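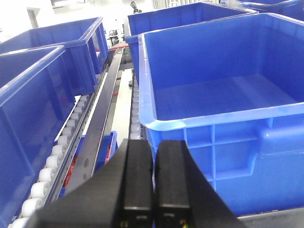 Every town I have worked in over the past decade has had a pilot. Some had several. The pilot gets a name, a logo, a launch with pastries and a short report with a photograph of people around a table with sticky notes. Then the grant ends, and the people who ran it go off to write the proposal for the next one.

I was thinking about this in September, when the city of Waludley announced that its neighborhood exchange scheme, Nadano, would be "scaled" to three more districts. Nadano lets residents trade hours of help: a ride to the clinic for a mended fence, an afternoon of child care for help with a tax form. The idea is an old one, and a decent one. Time banks have come and gone for decades. What bothers me is the word scaled, and the confidence with which it is used.

The evaluation says that 887 residents signed up in the first two years. It says much less about how many of them ever traded an hour. On page 41 there is a table showing that nearly 700 of the sign-ups came from the Tomar district, where there was already a tenants' association, a church kitchen and a library that stays open until nine at night. Take those away and I'm not sure what is left of Nadano except the website.

Supporters will say that this is the point, that social innovation builds on what a place already has. Fine. But if that's true, the city should stop talking about the scheme as if it could be boxed up and carried across the river. The districts next on the list were chosen because they have the fewest services and the weakest local groups. We are being told that a thing which worked where people already knew each other will now work where they don't, with the same two paid coordinators stretched over twice the ground and then some.

Nisha Bhatt, who coordinated the Tomar site until last spring, put it to me more kindly than I would. "We didn't create the trust," she said. "We borrowed it, and we wrote it up as ours." She still thinks the scheme was worth doing. She also thinks that half of what she did in a given week was never in her job description: sitting in on a landlord dispute, finding a winter coat, calling someone back a third time. None of that shows up in the toolkit that the consulting firm Runinis has now been hired to write.

I have read a lot of toolkits. They tend to have a chapter on engaging stakeholders and a chapter on measuring impact, and they tend to be silent on money after the third year. I would trade the whole shelf for one plain page that says who pays the coordinator when the grant runs out.

There is another question I'd like to see asked at the budget hearing. What did people in these districts say they needed? When the city last surveyed them, the top answers were bus service and rent. An hour exchange does nothing for rent. It may help a little with the missing bus, if a neighbor has a car and feels like driving, but then the city is leaning on that neighbor to fill a hole it made when it cut the evening routes.

I don't want Nadano shut down. Keep it in Tomar, pay for it out of the regular budget, and stop calling it a pilot. In the other districts, put the money into the evening bus for a year and give the tenants a room to meet in. If they want to trade hours after that, they know where to find the people who have done it.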